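Bench book, back room, January
Started a bit after ten, kettle on first

Right, the big white box. I've been putting this off since before the holidays and Glenys Mottram has now asked me twice, very politely, when she can have her end of the grey table back, so today is the day. Writing it up as I go because last time I did one of these I trusted my memory and ended up with three cables that belonged to nothing.

What we want: the white box set up at the wall end of the table, its cables sorted and labelled, and everything that isn't part of it gone to the Whiteley shelves or into the bin. What we have: a table that has been everybody's dumping ground since we moved the Dreltorcombe job through here. I found two mugs, a bag of cable ties (hurrah), someone's reading glasses and the lid of a tin I'd been hunting for since the autumn. Glasses are on the windowsill if they're yours.

10.40. Cleared the lot off and gave the top a wipe. It's a nicer surface than I remembered, all speckly once the tea rings are gone. I used the mild stuff from the blue bottle and not the solvent, as Themba Kekana used the solvent on the other one and it went patchy. He says it was patchy already. We will not be reopening that discussion.

11.05. Themba gave me a hand lifting the box on. It isn't all that heavy, it's just an awkward size, and there's nowhere decent to put your fingers. Note for whoever shifts it next: two people, and take it from the short ends. I had a go on my own in December and nearly had the skin off my knuckles on the door frame.

Then the question of which way round it should sit. Amancay Lagos had drawn me a little plan with the box dead square to the wall, very neat, and I did try it. Trouble is that the cables then have to double back on themselves and I don't like a tight bend next to a connector. So I turned it a bit, tried again, turned it a bit more, went and had a biscuit, came back and turned it the other way. Amancay's plan has a ruler-straight cable run on it too, bless her, and I've never met a cable that would do that.

Got the long tape out at this point. From the wall socket to where I'd like the box to finish up is 1,478 mm going along the skirting and up the table leg, so a 1,000 mm lead is no good at all and I've put the short ones back in the drawer. I want 100 mm kept clear at the back for fingers and for air. And I'd like a stretch of 700 mm left free on the near side for Glenys, who needs to open her folders out flat and will say so.

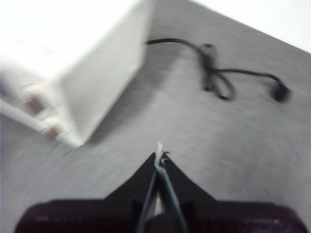

I went through the cable tin after that and got a bit carried away, but it needed doing! Everything is now in bundles by length, with a paper flag on each bundle, and the ones I couldn't identify are in the Flarnunholm crate with a note on top saying DO NOT ADOPT. If one of them is yours, come and get it by the end of the month. After that I'm offering the lot to Tastthorpe, who always seem to be short of everything.

Labels: I'd like us to stick to one way of doing these. At the moment we've got Randa Geagea's system (a letter and a number, all written down in her green book), Brayan Yupanqui's system (coloured tape, but he's the only one who knows what the colours are for) and mine (whatever biro was nearest). Randa's is the best of the three and I've told her so. White cables get black pen, black cables get a white flag folded over, same code at both ends. The code goes in the green book straight away, and I do mean straight away, before you've put the pen down.

12.15. Question for Brayan — did the yellow tape mean "spare" or "check this"? I've had it down as spare and I've put four of those in the spares bundle. If it's "check this" then I owe you a bun and we'll have to go through them again.

Lunch. Cheese and pickle.

13.30. Had another look with fresh eyes and moved the box back towards the wall by the width of my hand. Much better for elbows. I'm not fixing anything down yet, as I'd like everybody to live with it for a week or so and grumble first. It's a lot easier to shuffle things along a table than to unpick cable clips, and the adhesive ones we've got bring the paint off (see the sad patch by the door).

Things I was going to do and didn't: the far corner under the table, where the dust has its own dust. The wobbly leg, which wants a new foot and has currently got a folded beer mat under it. The drawer that sticks. I did find the candle stub for rubbing on the runners, so that's half the job.

Shopping, for whoever's next going to the hardware place: white paper flags, a fine black pen that doesn't smear, feet for the table leg (take the old one with you, they come in daft sizes), more of the mild cleaner. Please don't get the cheap cable ties again. They snap if you so much as look at them in cold weather.

14.50. Glenys has been in, put a folder down, opened it out flat and said "hm". I'm taking that as a yes. She'd like the lamp moved as well, so Themba and I will look at that tomorrow when he's back with the long screwdriver.

Tape measure is on the hook. Green book is with Randa.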